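Lykkegaard Printed Table Cover, Seven Months In

I bought this cover in July to hide a table I was tired of looking at. It has been on there since, apart from washes. The print on mine is Van Gogh's "Starry Night Over the Rhône."
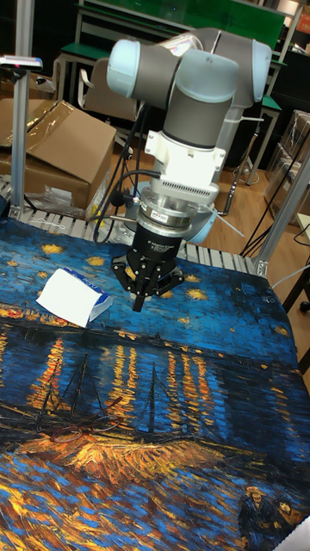 Ordering and sizes

Lykkegaard sells the cover in two sizes. I ordered the larger one through the Sinville store, and it came folded in a paper sleeve with a care card. Shipping took nine days. The tracking page said it was in Sirport for most of that time, and then it turned up on a Thursday morning with no notice.

Measure your table before you order, and add the drop you want on each side. The size chart lists the finished size of the cloth, not the table it fits, and I had to read it twice before I understood that. If you are between sizes, go up. The smaller one would have left bare table at both ends of mine.

The folds

The creases from packing were deep. Hanging it over a door overnight did very little. A warm iron on the back side took out nearly all of them, but the center fold came back faintly and stayed until the second wash. Do not iron the printed side. The card says so in small type at the bottom, under the return address.

The print

The blues are darker than they were on the store page. I like them better this way, but if you picked it to match a wall or a rug, ask for a swatch first. Sinville will mail one for the price of the stamp. From a normal sitting distance the picture looks sharp. Up close you can find soft areas, mostly in the lighter colors.

Stains

Coffee came out with dish soap and cold water. Pencil came out with a damp rag. Ballpoint ink did not come out, and neither did a spot of red candle wax, although the dark print hides both unless the light is low and from the side. Crumbs show up on it more than I would like.

Washing

I have washed it seven times, cold, on the gentle cycle, and hung it to dry. The color has held. It shrank a little the first time and has stayed the same size since then. The hem on one long side started to pull at the corner after the fourth wash and I put a few stitches in it. The other three corners are fine.

Does it slide

Yes, on a smooth table. I put a strip of shelf liner under each end and that mostly fixed it. Clips would work too, but I catch my sleeves on them.

Compared with the Trikadville

I had a Trikadville cover before this one. It was cheaper and heavier, and it never slid. It also faded in one summer next to a window, and the only prints on offer were fruit and checks. Their hems were better than Lykkegaard's.

Would I buy it again

Yes, at the sale price. At full price I would want a stronger hem. I am thinking of getting the small size for the hall table, if they bring back the plain gray.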